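The Second Life of the Solid Wood Table

Secondhand tables. Heavy ones, the kind four people swear over on the stairs. For years you could not give them away, and now the dealers in Ploltusen are fighting over them.

Monday, half past seven in the morning, and the lot behind the Brinkmann auction hall is already full of vans. Doors open at eight. Coffee in paper cups, a lot of fleece. Lot 654 is what most of them came for, an oval extension table out of a closed boarding house, both leaves present, one leg chewed by a dog at some point. It goes in under a minute. The buyer doesn't want to talk, he has another sale at noon in Tuvlow.

Hartmut Pfeiffer does want to talk. He has been refinishing furniture for most of his working life and his shop, Hollero, sits in a former feed store with bad heating and very good light. February is his slow month, or it used to be. Right now there are 6 tables waiting along the wall and a seventh he is pretending not to have agreed to.

"People bought the flat box stuff and it lasted one move," he says. "Then they moved again."

What they want from him is mostly the same thing. Take off the dark stain. Get rid of the orange varnish, or keep it, that one splits couples down the middle. Fix the wobble. He charges by the hour and warns everybody that the hours go into the edges. A flat top he can sand before lunch. A rounded edge has to be done by hand, with the grain, and the grain keeps changing direction on you wherever the strips meet.

The strips are a sore point. Customers turn up with a top glued from narrow boards and ask if its "real". It is. A single wide plank looks grand and then it cups the first winter the heat goes on. Strips stay flatter. Pfeiffer has given this speech so often that he gives it to the mailman.
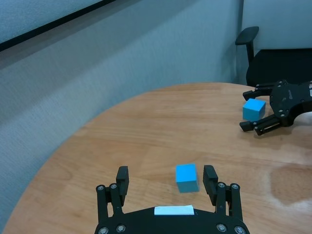
Then the finish. Oil is back, and so are the arguments about oil. It soaks in, it feels like wood, it takes a wet glass badly. Hard wax sits somewhere in between. Polyurethane will outlive the lot of us and looks it, Pfeiffer says, though he puts it on for families with small kids and doesn't argue. Three thin coats, a day between each. Most of the jobs he gets to redo were one thick coat on a Sunday night.

Prices are all over the place. The most expensive table through Brinkmann this winter made 3487 with fees, and that was walnut with chairs. A plain beech one, scratched, 5 feet long, can still go for less than the van rental. Check the underside before you bid. Look for old screw holes, fresh glue, and woodworm, which will happily move into teh rest of your house.

Pfeiffer's own kitchen table is still dark brown. He means to strip it in the spring.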